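Gripper pads letting go halfway through a lift – anyone else?

Forum: Robots and Automation > Faults, Failures and Safety

pegleg_tony
Posted 31/07/2022

Looking for a sanity check before I write this up for people who won't like it.

We run hand-held grippers, one in each hand, to record jobs that an arm is meant to copy later. Picking up cups, folding towels, that sort of thing. The pads and linkages come from Trastetti. Last week one of the right-hand units let go of a full kettle at chest height. No warning, trigger still pulled in. The kettle wasn't hot, thank goodness, but it landed next to somebody's foot.

Trastetti's answer was "operator fatigue". I don't buy it. The operator was fresh, it was her second recording of the morning, and the log has the trigger fully closed the whole way down. The jaw opened anyway.

I went back through the logs for that unit. Out of 629 lifts, 2 show the jaw opening with the trigger shut. Not many, but I'd expect none.

Has anyone seen the same? And please don't tell me to recalibrate. I've recalibrated.

mudlark88

Have you recalibrated, though?

Sorry. Serious question: is the jaw position in your log measured at the jaw, or worked out from the marker squares? If it's from the markers then one bad view of a square will give you a jaw "opening" that never happened.

pegleg_tony

From the markers. But the kettle did fall on the floor, so at least one of the two happened.

mudlark88

Fair. That leaves you with one event and one maybe. I wouldn't go to war with a supplier over that.

Sharon Gachanja

I'd go to war over one. A full kettle is a full kettle.

We had the same pads at Clirkovstead in February and stopped using them for anything heavier than a mug. What we found was wear in the pin behind the pad. It looks fine until you load it sideways, then it rides up and the jaw swings free. You can't see it from the front. Take the pad off and push the pin with your thumb. If it moves at all, bin it.

Trastetti told us "operator fatigue" as well, by the way. Word for word.

old_relay

Sceptical of all of this, I'm afraid. Everybody blames the pin. I looked after these for a year and in my experience most "mystery releases" were a cable catching on something and tugging the wrist round. What's your floor like? Can you post the work area with the grippers out?

pegleg_tony

Floor is what you'd expect. I've told them about the cables more than once.
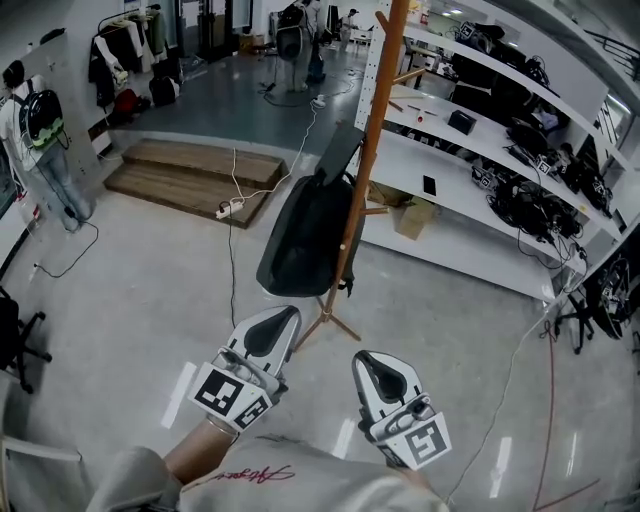

Both grippers out in front, tips down. Shelves with the other units are on the right.

The unit that failed has been pulled, so don't go looking for it on those shelves.

old_relay

Well, there you are. Red cable across the floor on the right, thin white ones near the right gripper, more of them over by the steps with the power strip. And the chap on the left in the backpack has one hanging down to the floor. I'd want all that sorted before I said a word about pins.

mudlark88

Cables on a floor are a trip risk, no argument. How does a cable on the floor open a jaw at chest height?

old_relay

You snag it with a foot, it goes tight, your arm jerks, the load shifts. I've watched it happen.

Sharon Gachanja

Then the log would show the wrist moving first. Tony, does it?

pegleg_tony

No. Wrist is steady right up to the drop. I've got it at 299 frames into the lift and there's nothing odd before that.

I'll give old_relay the cables. They want tidying whatever the cause turns out to be. I still don't think they dropped my kettle.

bouazza_fan

What worries me more is how the spares are kept. Units in a heap with their wires tangled up on the middle shelf and another heap lower down. If the pin is as soft as Sharon says, pulling one out of a pile by its pad would load it sideways every single time. We moved to the Bouazza wall hooks for that reason and had far fewer come back broken.

mudlark88

"Far fewer" meaning what? Did you count before and after?

bouazza_fan

No, we just had fewer on the repair bench.

mudlark88

Right.

Hazem Morsy

I repair these for a living, so take this how you like. Sharon is right that the pin wears. Old_relay is right that people blame it too quickly. I've had units sent in with "worn pin" on the label and a perfectly good pin inside. The usual culprit in those was the trigger spring, which lets the link slip past centre under weight. From the outside it feels exactly the same.

To tell them apart, hold the trigger shut, hang a weight from the jaw and leave it. A bad spring creeps open slowly. A bad pin holds and holds and then goes all at once. Put a cushion under it. Don't do it over your feet and don't do it on a bench with anything you care about.

I would not trust the marker reading for this. Draw a pencil line across the joint and look at the line.

pegleg_tony

That's the most useful thing anyone has said to me in a week, Trastetti included. Will do it with the failed unit and one good one next to it.

old_relay

Put me down for "both hold fine and it was a cable".

pegleg_tony

OK, results. Good unit held until I got bored. Failed unit held for 464 seconds and then went all at once, pencil line and all. Took the pad off and the pin moves under my thumb. Not a lot, but it moves.

Sharon Gachanja

Pin.

old_relay

One test, on a unit that had already been dropped with a kettle in it. How do you know the fall didn't do that to the pin?

pegleg_tony

I don't. That's why I'm doing every unit on those shelves now, including the ones that have never been dropped as far as we know. Until that's finished we're on empty plastic cups only. No kettles, no glass, nothing above waist height.

mudlark88

Good. And the cables?

pegleg_tony

Yes, and the cables.

Hazem Morsy

When you've got the pins out, check whether they're the plain ones or the grooved ones. Trastetti changed them without telling anybody and the groove is where I see them go. Vilusham sell a plain steel one that fits if you file the end slightly. I wouldn't call it a proper fix, and you'll lose any warranty you thought you had.

pegleg_tony

Two pads off so far, both grooved. Will post the rest when I have them.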